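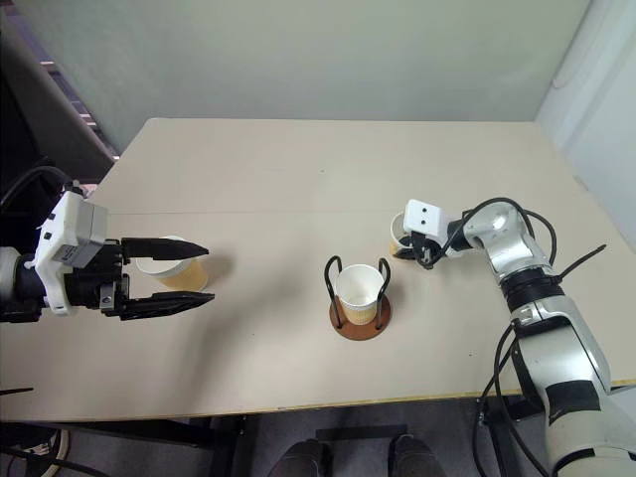 Paper cups and the wire holder, one cup in, one on its side.

Notes on paper cup storage for a small office kitchen. We go through a box of 300 at the Wedham office and I got tired of the sleeve splitting open in the cupboard. Thread.

The holder is a Kundska, the small one. Round brown wooden base, black wire bent into two loops. The loops do the holding, the base does the weight. There are no moving parts and no screws on the top face to collect coffee.

Capacity first. The shop page says 15 cups. With the Hendex single-wall cups we buy, I stop at 12 on a good morning. Past that the stack leans toward whichever loop has been bent more by use.

Stack orientation. Rim up, the cups nest and you lift the top one out by the rim, so your fingers go where somebody's mouth goes. Rim down, you grip the base, but the bottom cup has its rim on the wood. I run rim up with a clean hand rule. Others in the building run rim down. Pick one and write it on the cupboard door.

Nesting is the real problem. Thin cups stick when pushed together hard, and you pull two when you want one. Fix: twist a quarter turn as you lift. Second fix: do not press the stack down when refilling. Drop the new ones in loosely, 4 at a time.

Single paper cups tip easily when empty. The base is narrower than the rim, there is hardly any mass, and a sleeve cuff dragged across the table will do it. A cup on its side rolls in an arc, because of the taper, and usually stays on the table. Usually. Pick it up by the outside and check the rim before it goes back in a stack.
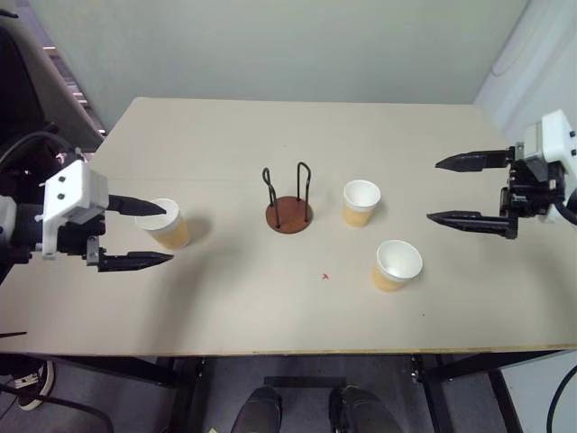
Putting cups out ahead of a meeting is a separate job from storing them. I used to carry the whole holder to the table and let people help themselves, which meant everyone reached over everyone else. Now the cups come out and stand on their own, like the three on the table there, one left of the stand and two right of it, with the stand kept near the middle as the place unused ones go back to. Leave a hand's width between cups. Set any closer, the second one gets knocked while the first is being picked up.

Someone will ask about the loops. They are plain wire and they do bend. Check them from the side at eye level. If one looks lower, hold the base flat on the table with one hand and ease the loop up with the other. Small corrections. The wire work-hardens if you keep flexing it, and then it cracks at the base.

Cleaning: damp cloth on the wood, dry it straight after, do not soak. The Okafor place downstairs put theirs through the dishwasher and the base cupped. It rocks now. They have a folded napkin under it.

Refill timing. I top up at 18 cups left in the open sleeve, and that gives me a day to notice the box is running out. Write the date on the box in marker when you open it. In March we used a full box faster than any other month and I only know that from the marker.

Open sleeves: fold the plastic over twice and use a clip. Tape leaves residue and the next person tears it anyway. Store the sleeve lying down, open end toward the wall.

Unanswered: whether double-wall cups fit. The wall is thicker so the stack gets tall fast, and my guess is the loops run out of height at six or seven -- but I have no double-wall here to try. If you have the Kundska and a sleeve of those, post the count.

Reply to a question I got twice: yes, lids live in a separate box. They do not go on the holder. I tried hanging them over one loop and they fell off every time the cupboard door closed.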